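Egg chair survives clear-out at Hatitz

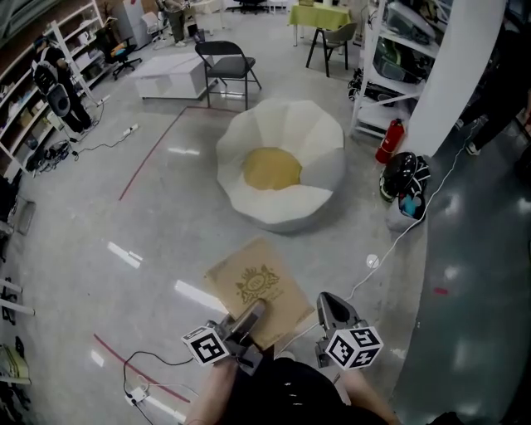
The ground-floor workroom at Hatitz is to be cleared, cleaned and put back in some kind of order before the end of August, and the only piece of furniture whose future was put to a vote has won comfortably. Everyone with a key to the building was asked in the spring what should stay and what should go. Most of the form dealt with shelving, sockets and the state of the floor. Most of the replies dealt with the beanbag chair in the shape of a fried egg, which sits in the middle of the room with its white petals spread round a yellow yolk and a black folding chair standing behind it like an understudy. Of the 110 people who answered, 100 wanted the egg kept. The remaining ten were divided between those who wanted it moved to a corner and those who had left the box blank, perhaps on principle.

The result was pinned up by the kettle last month, and Hatitz says it considers the matter closed. It had also considered the matter closed in March, when a draft plan of the new layout came round with a neat grid of desks and no egg on it anywhere. The plan was withdrawn by teatime.

A chair with a past

The egg came to the building from Melent, the second-hand office dealer on the Nadolent road, as part of a mixed lot that was supposed to contain meeting-room furniture. The rest of the lot was grey, and has since worn out or been lent to people who did not bring it back. The egg has outlasted all of it. It has no arms and no particular front, and getting out of it in company takes a certain amount of confidence.

Its supporters were generous with their reasons on the survey form. One wrote that it was the only seat in the building nobody had ever tried to adjust. Another pointed out that visitors can be told to meet "at the egg" and always find it, whereas directions involving the white pillar have sent couriers into the car park. A third simply drew a picture, and it has been counted as a vote in favour.

Opponents, such as they were, kept to the practical side. The egg takes up the floor space of a decent desk. It shows every mark. It also attracts people who mean to sit down for a minute, and then the afternoon goes.

What the clear-out covers

The rest of the job is less glamorous. Cardboard comes first. The building gets a great deal of it, and flattened sheets have a way of lying about on the floor until they are thought of as flooring. They are to go to the paper bank every evening, including the ones with handsome printing on them, which people have been keeping in case they come in useful. In the experience of the building so far, they have come in useful as something to kneel on.

Next are the cables. Extension leads and power strips have crept outwards from the walls over the years, and the plan is to run them along the edges of the room again, with covers wherever they have to cross a walkway. The red tape on the floor stays, although a new set of lines may have to be laid in one or two places. Opinion is split on what some of the present lines were for. One group believes they mark out storage. Another has been walking round them respectfully for years and would rather not be told.

The tall bookshelf on the left as you come in will be emptied, dusted and filled again by whoever can prove that the things on it are theirs. Boxes without a name go on the small table with the lime-green cloth for 16 days, and then to the charity shop. The same goes for coats, mugs and the single walking boot. Bags may still be left by the metal shelving during the day, on the understanding that they go home at night with the people who brought them.

The fire extinguisher will be getting a proper bracket. Several people had written this on their forms, some of them in capitals.

Cleaning the egg

That leaves the question of washing. White quilting has its drawbacks in a room where people eat soup, and the deep seams between one puffy section and the next are a natural resting place for crumbs. Melent was asked whether the covers come off and replied that it had sold the chair as seen. Hatitz has therefore booked Onyshchenko, the upholstery cleaners two doors down, who have looked the chair over and think it can be done on the spot with a soft brush, a mild foam and a good deal of patience. The yolk will be treated separately, so that the yellow has no chance of getting into the white.

The quote for the whole job, with the fabric on two office chairs and a doormat thrown in, came to £444. This caused a short silence. It was then pointed out that a new desk would have cost about the same and that no one had ever asked to have their photograph taken with a desk. The money will come out of the furniture budget, which had been set aside for stools.

In the meantime users have been asked to go over the padding by hand whenever they have a moment, working from the middle outwards and paying attention to the seams. Anything found down there should be handed in at the front desk. So far the haul includes a bus ticket, two pen lids and a key that fits none of the locks anybody has tried it in. Food is discouraged within arm's reach of the chair, a rule that has been received politely and is being interpreted according to the length of the arm.
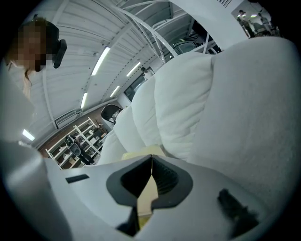

Dates and practical matters

The workroom will stay open throughout, with one half being cleared at a time. The shelving side is first, starting at eight in the morning, and the bookshelf side follows once the floor has been mopped. The concrete takes a good shine and is slippery when damp, so sensible shoes are advised. Help is welcome and there will be sandwiches, to be eaten well away from the egg.

On the morning Onyshchenko comes in, the chair will be out of use until it has dried through, which the firm says should be taken to mean the next day and not after lunch. The folding chair will stand in for it. Anyone who finds this an unsatisfactory arrangement is invited to bring a cushion.

Unclaimed items can be collected from the green table up to six in the evening. Offers for the low white cabinet, which is going if someone can shift it, should be left in writing at the front desk. Melent has said it would be willing to take the cabinet in part exchange, and mentioned that it has another novelty seat in the warehouse, in the shape of a slice of toast. Hatitz has asked for the measurements.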